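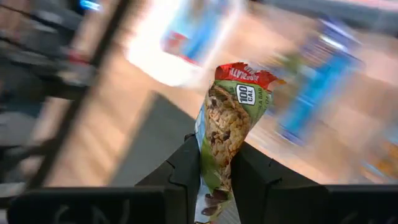 Unit 4: Sorting and Binning Single-Serve Snacks

Course handout, Pantry and Stockroom Practice
Instructor: Jamie Parsons, Clestham site

Scope

This unit covers single-serve snacks in flexible film: granola bars, small bags, and foil packages. Boxed goods, cans, and loose produce are covered in Unit 2 and are not repeated. Students should have the bin label sheet from Unit 2 with them.

Terms

Film. The thin printed plastic or foil that forms the package.
Crimp. The pressed seal at the end of a package. It often has a sawtooth edge.
Back seam. The lengthwise seal on the reverse side of most bars and bags.
Face. The side carrying the product name and picture.
Staging. Laying items out on a flat surface before any of them go into a bin.

4.1 Why film packages are treated separately

A box has six flat sides and stands where it is put. A film package has no fixed shape. It slides, folds under its neighbors, and takes up a different amount of space each time it is set down. Shelf plans that work for boxes do not carry over. Storage for film packages is planned by container volume and by category, and the position of the single item inside the container is left free.

Film also hides information. Print that was flat when the package was made ends up inside a crease or around a curve. The product name is often printed close to the crimp, where folding is worst. Calorie badges may be printed sideways relative to the name. The reader turns the package until the print can be read and does not guess from color. Two flavors of one product line may share a background color and differ only in a single word.

4.2 Staging

Staging is done on a mat. Bare wood and bare laminate let film slide, and a woven surface holds it better. The mat is placed toward the middle of the table with a strip left clear along the front edge for the label sheet and pen.

Items are laid in one loose row. A slight overlap is acceptable provided that each item can be identified without lifting another. A heap is not acceptable. If the row fills the mat, the batch is too large and is split.
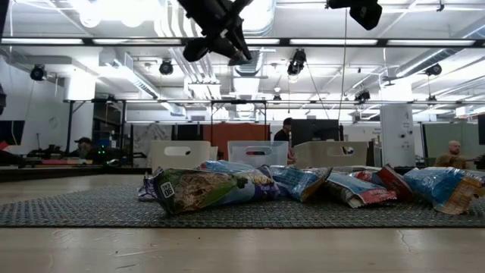
Bins go behind the row, on the side away from the sorter, so that each item moves in one direction only. Three bins are enough for the exercises in this unit. They are left in the same order for the whole session. Bins with sloping sides hold less at the base than at the rim, and the first items in should be laid flat.

4.3 Picking up and reading

Bars are gripped by the two long edges near the lower half, with the upper crimp left free. Light pressure is sufficient. Pressing on the broad face breaks the contents, and a broken chewy bar cannot be detected from outside until it is opened.

Bags are lifted by a crimped end or supported from beneath. They are not squeezed to test for air.

Reading order:
Product type
Flavor
Allergen statement
Date code
Calorie badge, if the recipient has asked for it

The date code is usually on the back seam or on a crimp. An item with no readable date is set at the end of the row and dealt with last.

4.4 Assigning bins

The Forsberg scheme sorts by product type. The Kivine scheme sorts by allergen statement first and by type second. Clestham uses Kivine for shared pantries and Forsberg for everything else. Do not mix the two within a batch. Color of packaging is not a sorting key under either scheme.

Opaque bins need a label on the front. Translucent bins need one as well; color seen through the side or through a handle opening does not identify the contents.

Recounts are done in August. The stock sheet on the Truvska shelf is set for 3,000 items, and the sheet is closed when that number is reached and a new one started.

4.5 Common faults

Bin filled above the handle openings. Items work their way out when the bin is lifted.
Crimp folded over to make the item fit. Repeated folding weakens the seal.
Large bag placed on top of bars. The bars disappear from view and are counted as missing.
Label moved with the lid. Attach labels to the bin body.

Exercise

Work in groups of 2. One person stages and reads aloud, the other writes. Stage one batch, record type and flavor for each item, and assign every item under Kivine. Return the items to the mat and repeat under Forsberg. List the items whose bin changed and state which line of the package caused the change. Hand in both sheets with the batch letter in the upper right corner.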